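4.3 手持夹爪采集作业规范

适用于 Iletti 双手夹爪套件。编制:Paraschiva Bratu。本节与 4.2 节(标定)配合使用。

1. 开始前核对两只夹爪的编号与登记表一致,左右不得互换。
2. 检查顶部标记板。板面有划痕或松动时停止使用,按附录 B 更换。
3. 线缆沿前臂走线,留出手腕转动余量,不得跨过托盘。
4. 将夹爪移至空旷桌面,完全张开,保持静止,再按开始键。
5. 从两侧夹持物体,两指垫高度一致。叠放的杯子按一个整体夹持,不得夹在杯沿上。
6. 暂不使用的一侧夹爪应远离托盘,标记板朝上。

注意:单次录制上限为 415 秒,超时文件由 Rendel 自动拆分,拆分后的文件不得手工合并。

警告:指垫闭合时,手指不得进入两指之间。

作业状态参考:

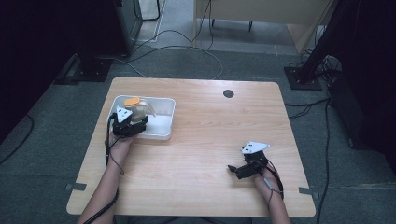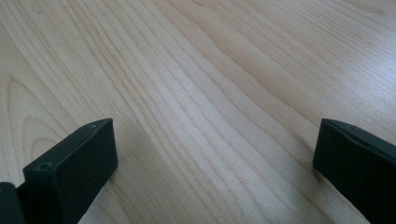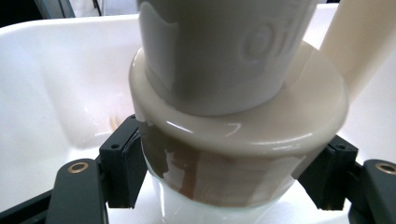
7. 录制结束后先松开物体,再按停止键。顺序颠倒时,该条记录标为“无效”。
8. 每完成 347 条记录,重新执行一次 4.2 节标定,并将结果填入 Munteanu 登记表。
9. 指垫螺钉每周一检查一次。出现松动时,两侧同时紧固,不得只处理一侧。

说明:标定偏差超出允许范围时,上次标定之后的全部记录须隔离存放,由质量负责人复核后决定是否保留。复核期限为 7 个工作日。

线缆接头的更换方法见 4.4 节。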